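Simulated Kitchens Added to the Ellano Training Collection

The Ellano project has completed the first stage of its work on simulated household tasks. The collection now holds 1,013 recorded examples in which a robot arm opens, closes or reaches into kitchen furniture inside a computer-built room. All of them were produced at the Cinholm laboratory, where the project team has been based since August.

Ellano was set up to study how a learning system can pick up ordinary household skills from examples given by people. An operator guides the simulated arm through a task from start to finish, and the software stores the motion of the arm, the state of the gripper and the views from the virtual cameras. The learning system is later trained on these records and asked to carry out the same task by itself in a room it has not met before.

Drawers and cabinets were chosen for the first stage. They appear in almost every home, and they call for careful positioning of the fingers before any force is applied. A small error in the approach can leave the gripper pressing on the trim or closing on air. Examples of a good approach are therefore of great value to the training, and so are examples in which the operator corrects a poor one.
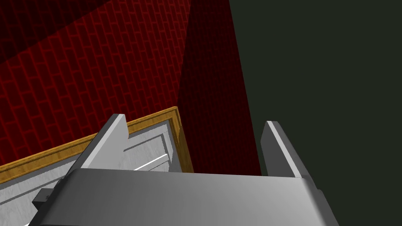

Hülya Keskin

The view carried on the gripper moves with it and shows the two fingers together with whatever lies in front of them. At close range it can contain very little of the room: part of a drawer with its wood-grain trim, a stretch of red brick wall, and a large area of dark surface with no texture at all. The team keeps such views in the collection. A system trained only on wide, well-lit views of a kitchen tends to lose its way in the last part of the approach, when the furniture fills most of what the camera can see.

Wall finishes, furniture materials and lighting are changed between sessions by Clikitz, the scene generator developed at Cinholm for this purpose. Brick, plaster and tile are all in use at present. The intention is that the learning system should come to treat the wall as background and give its attention to the edges and faces of the furniture. Operators are given a new room at the start of every session and do not choose its appearance.

Of the examples now held, 639 concern drawers. A further 357 concern hinged cabinet doors, and the rest are short reaching motions used to check that the arm and the cameras are correctly aligned – these will be kept apart from the main training set. Each example is replayed in full before it is accepted. Reviewers look for missing camera views, sudden jumps in the motion and task labels that do not match what was done. Rejected examples are stored separately with a note of the fault.

The second stage will bring in tasks made up of several steps, such as opening a drawer, placing an item inside and closing it again. It will also make use of Etim, a labeling tool that marks the start and end of each step within a longer recording. Labels proposed by Etim will be checked by a person during the opening months, and the results will be compared with those of labeling done entirely by hand.

Seven operators are currently trained to record examples. Staff of the laboratory who wish to join them may apply through the project office at Cinholm. No previous experience with robots is required – training takes place at the recording stations and includes a supervised practice period. Applicants should be able to attend regular sessions, and they will be asked to complete the standard data handling course before their first recording is added to the collection.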